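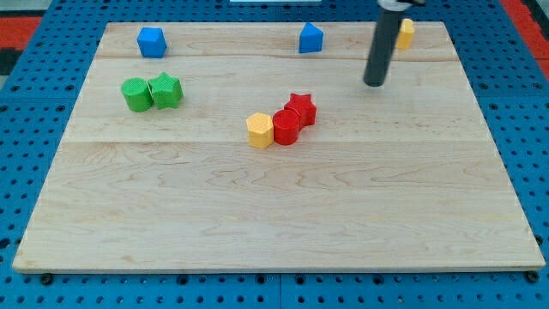
Small blocks, slow arms and a house rulebook

The lab at Clelby keeps its rules on two sheets of paper, taped up beside the door where you can't help but read them while you're hunting for your badge. The safety lead wrote most of them, and she was kind enough to put the kettle on and talk me through the lot, which took a good deal longer than either of us had planned.

I started with the blocks, because everybody does. Stars, cylinders, a little blue prism shaped like a house, all sitting on a pale maple board. "People see those and relax," she told me, laughing. "They think, well, it's only pushing toys about. And I say to them, the arm has no idea they're toys. You treat it the way you'd treat it with a kettle of hot soup on the board."

So the first rule is about hands. If the arm has power, your hands stay off the blue table, even to straighten a block that's sitting crooked. You stop the arm, you say "stopped" out loud, and you wait for your partner to say it back. "It feels silly for the first week," she said. "After that you'd feel undressed without it."

The second is about speed. When the group moved over from the old Hailu bench in March, they set their own ceiling at 40 per cent of what the arm can do, and it takes two signatures to go higher. I asked whether the researchers grumbled. "Oh, they grumbled! One of them grumbled for 23 days, I kept a tally. Then he went off to work with the Gendberg people and rang me to ask for a copy."

We spent a long while on tip height, a favourite subject of hers. The rounded end of the arm works very close to the wood, so every new board gets a slow pass before any blocks go on. "Boards have seams, and boards move with the weather. I don't care what the drawing says, I want to see that tip go across."

Not everything is settled. Sessions are capped at 90 minutes, and she'd like that shorter for new starters. The Stetusach checklist they borrowed from has nothing on tiredness at all, and she has been drafting a page of her own, mostly on the bus. "It's got tea stains on it already," she said, "but I'll send it to you when it's fit to be read."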